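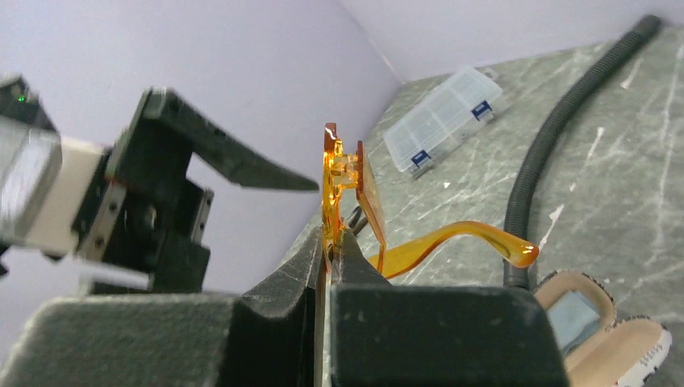

Workshop notebook, June
Covering the old sofa, second attempt

Start 8.40. I write this entry longer than usual, so that the next person who takes a sofa cover from the book can see where my hours went.

The sofa is the two-seater from the flat upstairs, the one we call Trekumov after the shop label under the seat. The frame is good. The old cover was the stretch type that comes in a packet, and it never fitted. Each time somebody stood up, it came out from behind the seat cushions and had to be pushed back. In May I tried to take it in at the arms with pins and a long seam. The result was tight at the front and still hanging at the back. I unpicked all of it and decided to make a proper loose cover with piping, a zip at one back corner and a short skirt.

Fabric

I had two cloths on the table for one week. The first was the Oakley, a cotton and linen mix in a grey-green colour. The second was the Pravberg, heavier, more brown, with a visible weave. I liked the Pravberg more when it was folded. When I laid it over the sofa in the evening it made the whole corner of the room dark, and there is only one window on that side. I chose the Oakley.

I washed the whole length at 40 before cutting, and it dried on the line overnight. Width after washing is 136 cm, before it was 140. The length also became shorter, by 16 cm over the full piece. If I had cut first, the cover would be too small after its first wash, and I would have made the same thing as the packet cover but more expensive. Please wash first, also when the label says pre-shrunk. This label said it.

Measuring

Total length of piping, measured with string along every seam line: 524 cm without the seat cushions. With the cushions it is a lot more, see the back page. I measured it two times and the first time I forgot the inside arms.

The two arms are not the same. The left one is wider at the front by nearly a finger. I think somebody rebuilt this arm in the past, the tacks underneath are newer. For this reason I did not make one pattern and turn it over. I pinned old bed sheet on each arm separately and marked it with L and R, and an arrow for the direction of the floor.

Tuck-in allowance at the back and sides of the seat: 15 cm. In the books I found everything from 10 to 20. The first sheet pattern had 10 and came out when I sat down hard.

Cutting

I cut in this order: inside back, outside back, seat platform, inside arms, outside arms, arm fronts, skirt, and then piping from what remained. The bias strips are 4.5 cm wide. I would make them 5 next time, as the cord is thick and the seam allowance became very small in some places.

I made one mistake. The right outside arm I cut with the grain across. In the daylight from the door one can see it, the colour looks a little lighter. I had enough cloth left to cut it again, but then the skirt had to be joined in one more place. I put this join at the back, where the sofa stands to the wall.

Sewing

Machine: the Himano, needle size 16, stitch length 3. With the thinner needle it missed stitches wherever the piping crosses a seam. With the 16 there was no problem except at the top front corner of the arms, where six layers meet. There I turned the wheel by hand.

Thread colour is a bit darker than the cloth. Lighter thread looks like a mistake, darker looks like a shadow.

Notes on the piping foot: it pushes the cord to the left if you hold the fabric too strongly. I lost the first hour on this. Let the feed do the work and only guide with two fingers. I sewed the piping to one piece first, with a long stitch, and then closed the seam with a shorter stitch a little nearer to the cord. The long stitches then disappear inside.

Arm fronts: clip the allowance every centimetre in the curve, only up to the stitching. On the left arm I clipped too far in one place. I repaired it with a small piece of iron-on interfacing on the wrong side. It holds for now. Look at it again after the second wash.

Pause from 12.30 to 13.15.

Fitting

I put the cover on inside out first and pinned the back corners, then took it off and sewed. Right side out, the inside back was very good. The left arm was good. The right arm had a diagonal fold from the top of the front to the seat. I opened the seam for the length of a hand, moved the inside arm up by 9 mm and closed it again. The fold is gone when the sofa is empty. When somebody sits on that side it comes back a little. I accept it.

The zip is in the back left corner, opening from the bottom. I was afraid of this part and it was the easiest of the day. The zip should be open when you put the cover on, and you should not close it by force. If it does not close, the cover is sitting crooked over the arms and must be pulled down on the other side.

Skirt: finished height 17 cm, with one pleat at each front corner. It hangs one centimetre above the floor at the front and touches it at the back, because the floor goes up there. I will leave the skirt only pinned at the back until the sofa is in its final place.

Foam tubes

To keep the tuck-in down I cut three lengths of pipe insulation and pushed them into the gap behind and beside the seat. I was not sure about this trick, I thought one would feel it when sitting. One does not feel it. After sitting down and standing up ten times the cover stayed where it was at the back, and at the right arm it moved a small amount. A thicker tube is possible there.

Costs

Cloth, zip, cord, thread and the foam together: 400, and the cloth is the large part of it. The packet cover was much cheaper, but we have bought it twice already. I have not calculated my hours and do not want to.

Still to do

Seat cushions. The covers are cut and lie in the blue bag, piping strips with them. They need a zip across the back and a little way round the sides, otherwise the cushion does not go in without a fight.
Hem the skirt at the back after the sofa is moved.
Press all seams once more with a damp cloth. The iron was too cool at the end of the day and the arm fronts look puffy.
Write the care label. 40 degrees, no dryer, put it back on the sofa while it is still slightly damp.
Order more cord. There is enough for one cushion, not for both.

Questions for the others

Does anyone have experience with ties under the sofa instead of hook tape? The bottom edge of the frame is rough and I do not like to staple the tape there. I thought of four flaps with a cord through them, pulled together below. It would also hide the old black cloth under the seat, which is torn in one corner.

And should we keep the sheet patterns? They are only for this sofa, with its two different arms, but I have folded them into an envelope with the measurements. For the moment it is on the shelf over the cutting table, next to the rest of the Pravberg sample, which would be enough for two cushions for the reading chair if somebody wants it.

Stopped at 17.50. Machine oiled, needle changed back to the normal one.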